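Drasovik Halts Robotic Board Disassembly After Gripper Fault

February 6, 2020

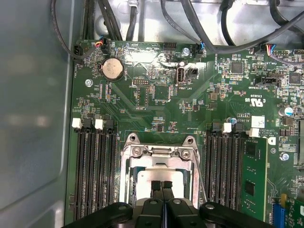

Drasovik has suspended automated processor removal at its Wonemby electronics recovery plant following a fault in the force-limiting software of its robot cells. The company said 14 motherboards were damaged before operators stopped the line. No injuries were reported.

According to the plant, the grippers on 2 cells continued to close after the set force limit had been reached, bending socket contacts and, in several cases, cracking the board. A further 139 units processed during the same shift have been set aside for inspection.

Schouten, which supplied the control software, is reviewing the fault logs. Manual removal will continue at the site – with reduced output – until testing is completed in March.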